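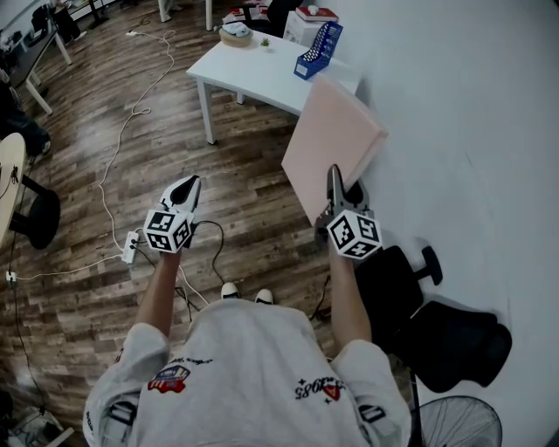 Lisbon, July

I have been listening to the new Florêncio Prata record for most of the month and I want to write down what I think of it before I see him play it again. It is called Kosent. It has nine songs on it and the longest one is just under eight minutes.

I first heard him three summers ago, supporting a band called Mesero in a room that holds 900 people. Most of them were at the bar. He came on alone with a nylon-string guitar and a small keyboard, played for 30 minutes and said very little between songs. I bought the EP on the way out and played it until my flatmate asked me to stop.

That EP was mostly voice and guitar. Kosent is a band record. There is a drummer on six of the nine tracks, a double bass, and on two songs a clarinet that I did not like at first and now do. He sings in Portuguese on all but one of them. The English one, Koppel, is the single, and I suppose that is why it is the single. It's fine. The chorus is strong and the second verse sounds as if it was written in a hurry.

The songs I keep going back to are on the second half. Zasby starts with only bass and handclaps and he doesn't come in until well past the first minute. His voice is lower than it used to be, or he has stopped reaching for the high notes, and it suits him. The one after it, 1554, is named after the number on the door of his grandmother's building. He told that story on the radio and then played it solo, and I think I prefer that version. On the record there are strings at the end which go on for too long.

What I would have cut is track three. It is a slow waltz with a spoken part, and every time it arrives I find something to do in the kitchen. A friend who plays in a covers band tells me it is the best thing on there, so take that as you like.

The sound is good. I listened on headphones and then on the old speakers in the living room, and the speakers were better. The drums are quite dry and set back, and you can hear his fingers on the strings in the quiet parts. The whole thing lasts 40 minutes, a good length for the tram and the walk up the hill.

I did buy the vinyl. The sleeve is thin card and mine came with a bent corner. The lyrics are printed inside in very small type, with English translations that are a bit stiff. If you don't read Portuguese they will give you the general idea, but some of the jokes have gone missing, especially in the song about the landlord.

He is playing two nights here at the end of the month and I have a ticket for the second. I'm told the clarinet player is coming along for both. Doors are at eight, and there is a support act I haven't heard yet. I'll post the set list when I get home, if I can read my own handwriting.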